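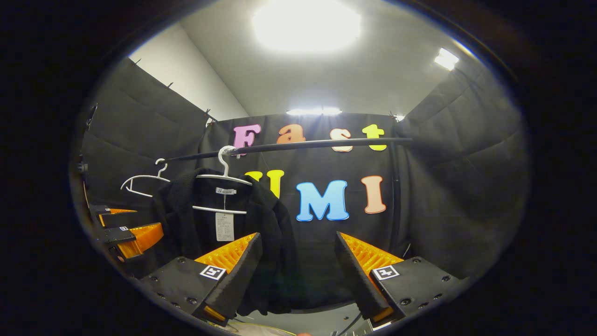

Can a Robot Hang Up a Jacket? Be Careful Who You Ask

Published 10 Feb 2019

Robot companies love to make videos. A robot folds a shirt. A robot pours juice. There is cheerful music, and then the video stops, and you are supposed to think, "Wow, robots can do my chores now!"

Maybe. Or maybe the robot did it one time and dropped the shirt all the rest of the day. A video can't tell you that. So when somebody says their robot hand is the best one, the right thing to ask is: best at what, and how many times did you try?

This page is about how people test robot hands, and how you can tell a good test from a bad one.

What is a gripper?

A gripper is the part of a robot that grabs things. Your hand has five fingers that bend in a lot of places. Most grippers have only two, and many of those just slide or swing together and apart, like kitchen tongs.

Two fingers sounds like too few. Try it yourself. Use only your thumb and one finger, and keep both of them stiff. You can pick up a pencil. You can pick up a block. Now try to button your coat.

The black fingers with the orange ribbed pads are a gripper. Pads like that are there to help with holding on. Think about the bottoms of your sneakers. Ridges can help there too, but they don't make you stick to ice, and they don't make a gripper good at everything. When an ad says "super grip," ask what it was gripping.

What are the little squares for?

Each finger has a small black-and-white square on top. Squares like these are called markers. A computer can find one in a camera picture quite easily, because the pattern is sharp and plain and not much else looks like it. Once it has found the marker on each finger, it can work out how far apart the fingers are.

That is clever, but it has limits. If a sleeve flops over a marker, the camera can't see it. If a bright light shines straight into the lens, the marker might get washed out. So a tester should check the camera under good light and under bad light. Plenty of people only check under good light.

Why a jacket is a mean test

A jacket on a hanger looks easy. You have probably done it with your eyes half closed. For a machine it is one of the harder jobs in the house.

A block stays the same shape when you pick it up. Cloth doesn't. Pull one corner and the rest sags, twists, or slides off. A black jacket in front of a black background makes more trouble, because the camera has to figure out where the jacket stops and the wall begins. Tags can get in the way. And the hanger has to come off the rod without bumping the one beside it.

There are also many steps. Find the hanger. Close the fingers on the right spot. Lift the hook over the rod. Move without dropping anything. If any step goes wrong, the job isn't done, even if all the others went perfectly.

A test that isn't fair

Let's make up a contest. Two grippers are going to try to take a jacket off a rod. We'll call one Windville and the other Fukgate. They only exist on this page, so you can be as rude about them as you like.

Windville gets 600 tries. It does the job 400 times. Fukgate gets three tries and does it every time. The people who built Fukgate put up a big sign: "PERFECT SCORE!"

Which one would you trust with your best jacket?

Fukgate might be wonderful. It might also have been lucky. Flip a coin three times and you can easily get three heads, and that doesn't mean the coin has no tails. Three tries is too few to know. With Windville we know something useful, even if it's a little disappointing. It works two times out of three, and one jacket out of every three has a problem.

An honest "two out of three" is worth more than a perfect score from somebody who quit early.

Now suppose the Windville tests used a thick wool coat and the Fukgate tests used a thin raincoat. Then we can't compare them at all. To compare two grippers you have to keep everything else the same: the same jacket, the same hanger, the same rod, the same lights, and the same rules about what counts as a success.

That last one matters a lot. Say the jacket comes off the rod but lands on the floor. Did the gripper "take it off the rod"? Sort of! A sneaky tester could count it. A careful tester writes the rule down before starting and doesn't change it when the score looks bad.

Who is moving the gripper?

A gripper can be used in more than one way. It can be bolted to the end of a robot arm. It can also be built into a tool that a person holds, with a camera on it that records what the fingers do. The person does the chore, and the recordings can be used later to teach a robot.

So when you see gripper fingers near a jacket, you don't know yet that a robot is doing anything. A person may be doing the smart part. There is nothing wrong with that, and it can be a good way to teach. But "a person did this while holding a gripper" and "a robot did this alone" are very different claims, and some videos are pretty quiet about which one they are showing.

Teaching usually takes a lot of recordings. Pretend a lab named Khasawneh tells you it has 2,045 of them. That's a big number. Before you clap, ask some more. Were they all of the same jacket? Were they all made in the same room? If so, the robot may learn that jacket in that room and get completely lost in your closet, where the hangers are tangled and somebody's scarf is in the way.

A round picture can fool you

Some robot cameras use a very wide lens, so the picture comes out inside a circle or an oval. Wide lenses are handy. The camera can see the fingers, the job, and a lot of the room at once, even the ceiling lights.

They also bend things. Straight lines can look curved, and things near the edge look stretched or squashed. Things close to the lens look huge. If you tried to measure a gripper with a ruler on that kind of picture, your answer would be wrong. Computers have to be told how the lens bends things, and if somebody tells them wrong, the gripper may reach for a spot where the hanger isn't.

Try your own gripper test

You need two pairs of kitchen tongs that are different from each other, a hanger, a light jacket, and a bar or the back of a chair. Ask a grown-up before you borrow the tongs.

1. Write your rule first. One could be: "The jacket and hanger come off together, and nothing touches the floor."

2. Hang up the jacket. Take it off with the first pair of tongs, using one hand. Keep the other hand behind your back.

3. Mark a yes or a no on your paper. Count the bad tries, even the silly ones.

4. Put everything back the way it was. Use the second pair.

5. Keep switching between the two pairs. If you do all the tries with one pair first, you will get better with practice, and the second pair will look better than it really is.

6. Try again with one eye closed. This is a bit like working with only one camera.

You may find that your two tongs come out nearly the same. That's a real result. Write it down even though it's boring.

Questions to ask about any robot video

How many times did they try it?

Did they show the tries that went wrong?

Was the video sped up?

Was a person holding or steering the gripper?

Would it work with a different jacket, or in a different room?

Who did the test? Was it the same people who are selling the robot?

If a company called Bukonside told you its hand could grab 658 different things, you could ask for the list. A list with apples, socks, eggs, and keys on it would be impressive. A list with 658 sizes of wooden block would not.

Words to know

Gripper: the part of a robot, or of a hand-held tool, that grabs things.

Marker: a pattern that a computer can spot easily in a camera picture.

Trial: one try in a test.

Wide lens: a camera lens that takes in a big area and often bends the edges.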